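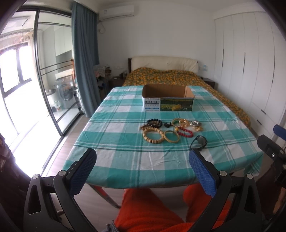 The Long Life of a Pot of Beans

By the second week of January, most kitchens in Ormsby have gone back to ordinary food. The December baking is finished, the good cheese has been eaten, and the stores have moved the dried beans to the front, where they stay until spring.

Dried beans cost little and keep well, and plenty of people who like them still buy them in cans. The usual complaint is that a home-cooked pot comes out uneven, with some beans split and others chalky in the center. Old beans are often to blame. A bag that has been open in the cupboard for two years can take twice as long to soften as a fresh one, and the two should never go into the same pot.

Salt is the other sore point. Many older cookbooks say to leave it out until the end so the skins won't toughen. The cooks at Illow, a 26-seat lunch counter on the north side of town, salt the soaking water and have done so since they opened. Their white beans soak for 14 hours in the refrigerator, are drained, and go into fresh water with a halved onion, a bay leaf and a good pour of olive oil. The skins are thin and whole when they reach the plate.

The pot matters less than the heat. Beans cooked at a hard boil knock against each other and break. Red kidney beans do need a full 10 minutes at a rolling boil, which makes them safe to eat, but after that they should be turned down like the rest. A few bubbles at the edge is enough. Keep the water an inch above the beans and top it up from the kettle.

Acid can wait. Tomatoes, vinegar and lemon juice all slow the softening, so a chili started with canned tomatoes and half-cooked beans may never get where it is going. Cook the beans until they are creamy all the way through, then add the rest.

At Saltico, a few blocks from Illow, the menu changes often but a bowl of beans and greens stays on it through the winter. The kitchen mashes a ladleful of beans against the side of the pan with garlic and a little chile, loosens the paste with cooking liquid, and stirs in chopped kale and the remaining beans. At home, 200 grams of dried beans makes enough for two large bowls, with some left for toast the next morning.

The cooking liquid is worth saving. It thickens soup and can stand in for stock in a pot of rice. Cooled beans will keep in it for three or four days in the refrigerator, or for several months in the freezer with an inch of space left at the top of the container.

Imota, the grocery next to the post office, sells 7 kinds from open bins. The small brown ones cook fastest.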